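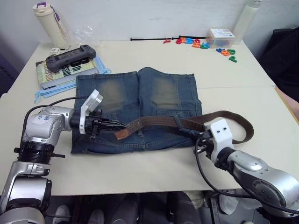 Minutes, Itow Camera Group, 13 December 2020

Taken by me, Jaruwan Thaweesak, in longhand and typed up afterwards, so if I've made you sound sillier than you were, send me a correction and I'll fix it before the next meeting.

Opened at 7.15 pm. Apologies from Megan and from both the Kellys. Last meeting's minutes were accepted once I'd changed "the lens was dropped" to "the lens was put down firmly", at Paul's request.

1. Portrait night

We started with this because everybody wanted to talk about it anyway. The portrait night was a ripper, I thought. Good turnout, and the side room turned out to have lovely soft light until the sun went behind the servo. Rhys wanted it noted that he shot the whole evening on one manual lens and he's very pleased with himself (noted).

There was a long chat about people asking us for dating profile photos. A fair few sitters on the night wanted exactly that, and some of us felt a bit funny about it. Colleen thinks it's a perfectly good reason to want a portrait and she'd happily do nothing else. Paul's worry was retouching -- how far do you go before it's a different person turning up for the coffee? We went back and forth on that for ages. Where we landed: colour, crop and exposure are fine, a pimple is fine, but no reshaping of faces or bodies and no giving anybody hair. Rhys abstained.

Sitters get their files through the Flevon gallery and are asked first whether we can show the pictures in public. If they don't answer, we take that as a no. I'll rewrite the sign-up form so the question is at the top, where people will see it, and in words that a normal person uses.

Agreed: another portrait night in April, same room, earlier start for the light.

2. The Morkalar portrait lens

This is the secondhand one we've been circling since winter. The seller came down to $600 with the hood and both caps. I had it on loan for a week and took it everywhere. It's heavy, the focus ring is stiff when you first pick it up, and I love it. Wide open it's soft in the corners, which for faces I don't mind in the least. Paul minds. He put some prints up on the wall with the corners ringed in red texta and talked us through them with great feeling.

Colleen asked the sensible question, whether a fancier lens makes any difference to the people looking at the picture. We had a go at finding out at supper. I'd brought matched pairs, one frame on the Morkalar and one on the old kit zoom, same sitter and same chair, and people picked the one they liked better without being told which was which. The Morkalar won comfortably, but I have to confess that I took all of them myself, and I was having a nicer time with the Morkalar, so the sitters were probably having a nicer time too. Colleen says that ruins it as a test. She's right. We're going to do it again with somebody else shooting who doesn't care either way, if we have such a person.

Vote on buying it: carried, Paul against, with good grace. It'll live in the grey cupboard and be signed out in the book for up to 11 days at a go. Please wipe it down and put the rear cap on before it goes back!

3. Prints for the foyer

Saengthong have quoted for the foyer show and will do matte or lustre at the same price if we send everything in one batch. They want final files as sRGB, sharpened for print, with your surname at the front of the file name. I know I say this every year. Last year I renamed things until one in the morning and one of them was a photo of somebody's car rego.

We talked about matte versus lustre for far too long. Matte won because of the downlights in the foyer, which put a big white blob on anything shiny. Rhys may have one lustre print if he hangs it himself, around the corner by the lift.

Theme is still "Near Home". Paul asked whether Hobart counts as near home. It doesn't.

4. Phones

Megan had sent in a note asking if phone pictures can go in the monthly comp. I read it out and there was a bit of muttering, and then it got rather good. Colleen said half of us had put our best picture of the year up on a phone anyway, and got people to own up around the table. I'm one of them -- mine was the fog on the oval, and I'd left the proper camera on the kitchen bench.

Decision: phones are in, same categories, no separate section. Portrait mode is allowed, but you have to say you've used it, and if the blur has eaten someone's ear the judge is allowed to be rude.

5. Flevon gallery

The gallery renewal has come up. I asked whether anybody had a favourite alternative and there was a silence, so we're staying put for another year. A few niggles: it strips captions if you upload from a tablet, and the slideshow runs too quickly for anybody to read a name. I've found the setting for the slideshow and slowed it down. The captions I can't fix, so upload from a computer if you want yours to survive.

If you've lost your password, email me. Please don't make a second account. We've got two Pauls in there now and there's only one of him.

6. Talks for next year

Suggestions so far: flash without fear (Colleen), printing at home and whether it's worth the ink (Paul), and something on photographing people who hate being photographed, which I've put my hand up for. Talks to be kept to 45 minutes with questions after. I'd still love one on scanning old slides. My mum has boxes of them and I have no idea where to begin.

7. Other bits

The backdrop stand has a wobbly leg. Rhys has taken it home.

Someone left a polarising filter on the windowsill on portrait night. It's in my bag, in a sock.

Supper roster is on the door. Put your name down, and something savoury would be welcome, we were all a bit wild on slice by the end.

To do
Jaruwan: sign-up form, pay for the lens, write back to Saengthong
Colleen: find a shooter for the second lens test
Rhys: backdrop stand
Paul: return the red texta
Everyone: foyer files to me, named properly

Closed at 9.20 pm.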